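Skutov oil for wooden tables, the 897 ml can

I bought this oil in July for our dining table, and I waited with the review because with such products the first week says very little. Now I have used it for two full treatments and I think I can give a fair opinion.

The table is from my wife's parents. It was covered with an old varnish which became sticky near the chairs, so I removed everything with sandpaper and wanted a finish that I can repair by myself. In the shop they offered me Bitia wax or Skutov oil. I took the oil, as it was cheaper per can and the seller said it dries faster. About the price he was right.

The instructions are short and a little strange. They say to put a thin coat, wait, and wipe, but they do not say how long is the waiting. My first coat I left too long and it became like honey. I had to rub it with a rag and more oil to make it soft again. For the second coat I wiped after a quarter of an hour, and this was much better. Please put your rags in water after the work – oily rags can catch fire by themselves, and the warning on the can is in very small letters.

The smell is strong for 2 days. We kept the windows open and ate in the kitchen. After this it goes down, and after 7 days I could not notice it, although my wife says she could.

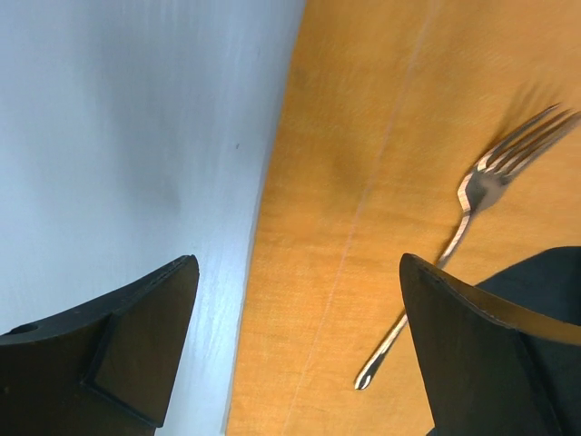

Niamh Ó Dubhghaill wrote to me under my earlier note that I was too kind to the oil: on her table a hot teapot left a pale ring after one month, and she had to sand the place and oil it again. She asked if I use something under the dishes. I do, always, so my table did not have this test. If your family puts pots directly on the wood, please trust her experience more than mine.

With water I had no problem. A glass with a wet bottom stood there one whole evening and left no mark. Red wine I wiped immediately. Beet juice left a pink spot, which became weaker with each cleaning and is now gone.

The color became warmer than I expected. On a small board for trying it looked almost the same as the bare wood, but on the large surface the difference is clear. Make your test on the underside of the table itself.

The lid is bad. It does not close well after the first opening, and the rest of my oil got a skin on top. I moved it to a glass jar.

I give four stars from five.

Volodymyr Sydorenko
December 27, 1999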